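Give me the messy bedroom over the clean lab table

I've been arguing with people about this since August, so I may as well write it down and point them here from now on.

My claim is simple. If you're teaching a robot to pick things up, where you collect your demonstrations matters more than how many you collect. I used to believe the opposite. I spent a good chunk of my working life believing the opposite, and I have the hard drives to prove it.

Some background, for those who wandered in from elsewhere. Our little group at Radu trains grasping policies from human demonstrations. A person holds a gripper with a camera on it, goes and does something useful with it, and the video plus the motion becomes the training data. There's no robot arm in the building while this happens, and that's the whole appeal! You can do it in a kitchen. You can do it on a staircase. You can hand the thing to your cousin. And what did most of us do with this wonderful freedom, at least to begin with? We carried the gripper straight back to the lab and recorded at the same gray table, under the same lights, with the same set of blocks and cups.

I get why. Lab data looks good. The tracking is steady, the lighting never changes, and when you plot your success rate it climbs nicely and you can go home at a decent hour. We had 2,945 demonstrations in our first set (we called it Grurnlow, don't ask) and every one of them was recorded in the same room. The policy trained on it was lovely to watch. Then we put the arm in an apartment and it reached for a box of crackers as if it had never met a box before.

So Ratih Raju and I had a fight. A friendly one, mostly over noodles. She wanted to throw out the table altogether and collect only in homes, with the homes left just as they were. I said we'd be drowning in junk: tissues, cables, blankets, things half under other things. She said yes, exactly, and kept eating.

We ended up running it both ways. We trained one policy on 2,000 of the lab demonstrations and another on 2,000 recorded in bedrooms and kitchens, same grippers, same people doing the recording. Then we tested both on 100 pickups in 3 homes neither one had seen. I'm not going to quote the whole results table here, it's going in a proper write-up, but the home policy won in all 3 places and it wasn't close in any of them. In the smallest apartment the lab policy kept closing its fingers a little short of the thing it wanted. I sat on the floor and watched it do that for most of an afternoon and felt personally insulted.

Now, the usual objection, which I've heard in several accents. "You could get the same thing with augmentation." Paste in new backgrounds, shift the colors, add some noise, done. We tried that too, using a tool called Clemetti that I like and still use for other stuff. It helped some. But swapping the wallpaper behind a clean grasp still gives you a clean grasp. What changes in a real home is how the person moves. They come in at a funny angle to avoid the lamp. They lift a small box straight up before bringing it across, so it doesn't catch on a blanket. All of that is in the motion, and no amount of recoloring is going to put it there.

The second objection is better, and I don't have a great answer to it. Home data is uneven. People's rooms are full of what those people happen to own, so you get a hundred versions of a phone charger and hardly any colanders. Printed packaging is a good case. A policy that has only seen packages from one country's stores may be leaning on colors and lettering without you knowing it, and I'd want to see that tested before anyone brags. Datach, the set we're putting together now, is supposed to spread things out more, but "supposed to" is carrying a lot of weight in that sentence and I know it.

There's also the labeling, which is miserable. On a lab table, you know what the target was. In somebody's bedroom you have the thing in the jaws plus everything else that lives there, and if you want to write a decent instruction to go with the clip you have to pick words that tell one soft blue thing from another soft blue thing. Ratih thinks this is good for us. I think she should do more of the labeling.

Still, I'd take it. I'd take half the number of clips if they came from places where people sleep and cook and leave their jackets hanging up. I'd even take the blurry ones, within reason (we throw out a clip if the gripper loses track of where it is, and I won't budge on that). What bothers me is that so many papers still report one big number for the size of the data set and then a single line about where it came from, as though the rooms were a footnote. Put the rooms in the table! Tell me how many homes, how cluttered, who was holding the gripper. I'll read that before I read your architecture section, and I say this as someone who likes architecture sections.

If you've got a set that was collected entirely at a table and it does hold up in strangers' apartments, please write to me. I'd love to see it, and I'll buy the noodles.

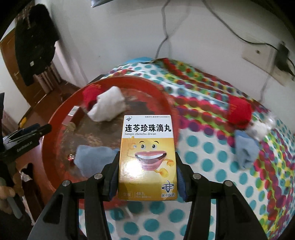
Oh, and bring your failure clips too, the ones where it closes on thin air. I've learned more from ours than I have from the successes, and Ratih has a folder of them she'll happily trade.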